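Thread: Flecken auf Schneidbrettern, Verfahren mit Zitrone und Alufolie. Notizen vom 4. August, in Einzelposts.

1/ Ausgangslage: Holzbrett, geölt, orangebrauner Fleck in der Fläche. Kurkuma zieht in die Faser ein, Spülmittel löst davon fast nichts.

2/ Unterlage ist Papier von der Rolle, 300 g/m². Dünneres wellt sich, sobald Saft danebenläuft.
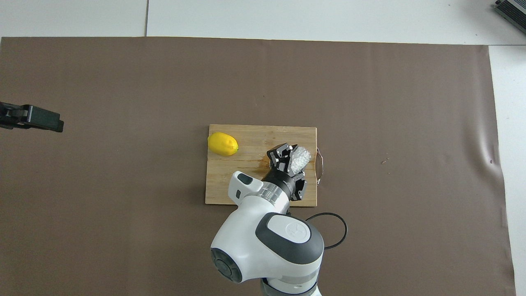
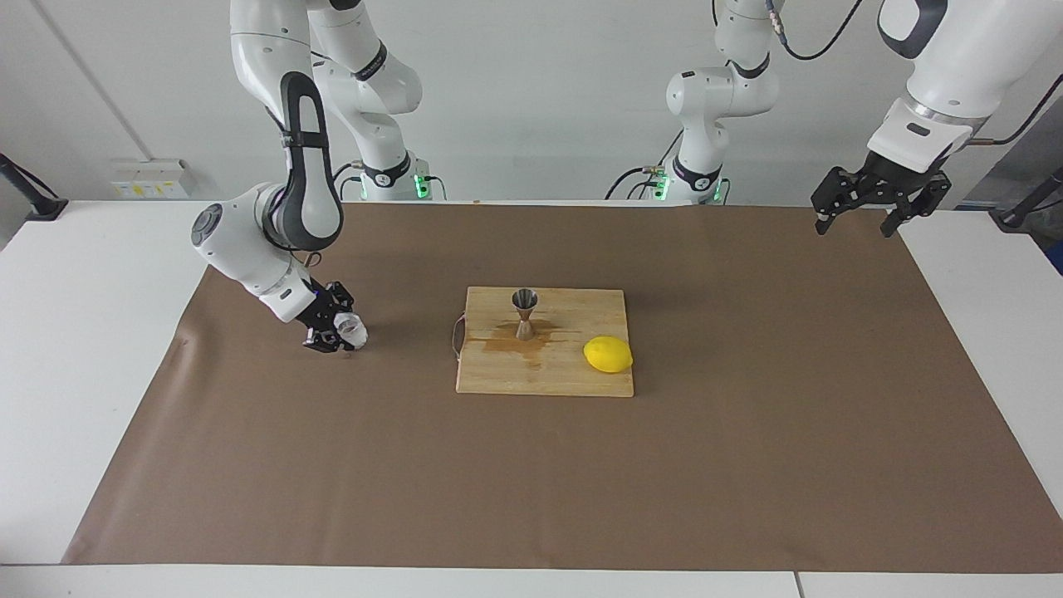 3/ Reihenfolge bei mir: Salz aufstreuen, 20 g reichen für die Fläche. Zitrone halbieren, mit der Schnittseite in Faserrichtung reiben. 40 Minuten liegen lassen, abwischen. Folie nehme ich nur geknüllt, so wie den Klumpen im ersten Bild, und nur mit wenig Druck. Glatt gefaltet greift sie nicht, zu fest gedrückt hinterlässt sie graue Streifen im Holz.

4/ Frage von Nantana Petchrat: geht Essig? Geht, riecht aber länger nach. Bei Brettern mit Metallgriff die Säure danach gründlich vom Draht wischen.

5/ Trocknen hochkant, beide Seiten frei. Liegend verzieht sich Leimholz. Nicht auf die Heizung.

6/ Rest vom Fleck: Schleifpapier, Körnung 240, nur längs. Danach Öl dünn auftragen, Überschuss nach 20 Minuten abnehmen. Das Öl von Tunon härtet langsamer als das von Flevico, lässt sich dafür gleichmäßiger verteilen.

7/ Dagim Wubshet schleift grundsätzlich vor der Zitrone. Halte ich für falsch, offene Poren nehmen den gelösten Farbstoff wieder auf. Gegenbeispiele gern hier drunter.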